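4.2 How congregations read the minutes

The most exciting material in our study came from the minutes. We had expected the interviews to carry the argument, and the minutes to serve as a check on dates and votes. But when we began reading the Hirnau books side by side with those from Clistutness, a whole way of talking about authority opened up in front of us, and much of it had never been brought into the discussion of how small church bodies choose and hold on to their leaders.

Recall from Section 3 that both bodies belong to the same conference, use the same confession of faith, and call their senior office by the same title: conference pastor. On paper the duties match almost word for word. The pastor visits, advises on calling ministers, and presides when delegates meet. Yet the entries show two very different ideas of what presiding means. In Hirnau the pastor "opens the matter and then listens." In Clistutness the pastor "brings the matter to a good end." Those two phrases come back again and again, in different handwriting, over decades. We were delighted to find them, and we think they deserve to be taken seriously as local theology.

Altogether we coded 2,018 entries in which a decision of any kind was recorded. An entry was coded as open if the clerk noted that speech was invited before a proposal was made, and as led if a proposal came first. Where the order could not be told from the wording, the entry was set aside and treated separately in the appendix. Coding was done by hand, with a second reader for every entry, and disagreements were talked through until both readers could live with the result (a method the delegates in Hirnau would have recognized at once!). 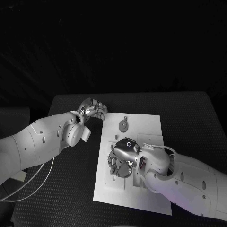
Figure 7. Robot arm above a tabletop with a fine repeating pattern.

The split between open and led entries does not follow the split between large and small questions, and this surprised us. We had guessed that congregations would talk freely about the roof and the hymnals and leave the hard questions to the office. In the Hirnau books the reverse is closer to the truth. Repairs are often settled on the pastor's word, in a single line. Questions of membership, marriage and military service get pages. The clerk will note that the meeting sat in silence, that it sang, that it went home and came back. One entry from a September meeting says only: "No clearness. Soup." We have read that line many times with real affection, and we also count it as evidence. A meeting that can record its own lack of agreement, and then eat together, is doing something that a rule book has a hard time describing.

Clistutness is harder to sum up, and we want to be fair to it. Led entries are common there, but a proposal from the pastor was by no means the last word. Delegates sent proposals back, sometimes more than once, and the books show pastors changing their wording and even their minds. What the pastor held was the right to speak first. That is a kind of power, certainly. It shaped which questions reached the floor and in what form. But several of those we interviewed described it as a burden carried for the others – someone had to risk being wrong out loud so that the rest could find out what they thought.
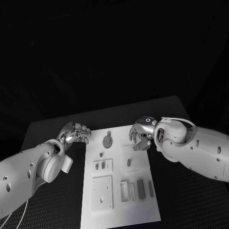 This bears on a long-running question in the literature on free church polity, namely whether a shared office pulls congregations toward a more top-down form over time. Much of the writing assumes that it does, and that the only open question is how fast. Our two cases give a livelier picture. In both bodies the title stayed the same and the written duties hardly moved, while the practice around the office shifted back and forth. Clistutness became more open during the years when it had no meetinghouse of its own and gathered in homes. Hirnau became more led for a stretch after the merger with the Tadus fellowship, when delegates from the two groups did not yet know each other well enough to be silent together.

The Tadus merger is worth a closer look. The fellowship brought with it a habit of reading the previous meeting's minutes aloud and asking each household to say whether it still stood by them. Hirnau had no such custom. For the first few meetings the clerk recorded it with some impatience, as something to get through before business. Then the tone changes. Households began to use the reading to reopen matters gently, to report on how a decision had worn in daily life, and now and then to ask forgiveness for the way they had argued. Within 5 years the reading had become the longest part of the meeting, and the open entries had returned in strength.

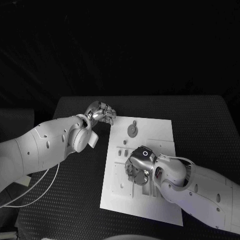
We see in this a point that the Hodžić collection of circular letters also supports, though from another angle. In the letters, written between congregations with no common office at all, the writers constantly ask one another whether earlier advice had been kept. The asking itself seems to have held the group together. Advice that no one followed up on lost its force quickly, whoever had given it. Of the 78 letters that refer back to an earlier decision, most do so with a question, and very few with a reminder of who had the right to decide.

Two cautions are needed before we turn to the interviews. Minutes are written by clerks, and clerks have their own tastes; a talkative clerk can make a led meeting look open. We tested for this by comparing entries on either side of each change of clerk, and the main pattern held, but it was weaker in Clistutness than in Hirnau. Women also appear in the earlier books mostly through the households they belonged to, so we cannot say from the minutes alone how far the invitation to speak reached them. The interviews in Section 4.3 help with the later years, and there the older members had a great deal to tell us.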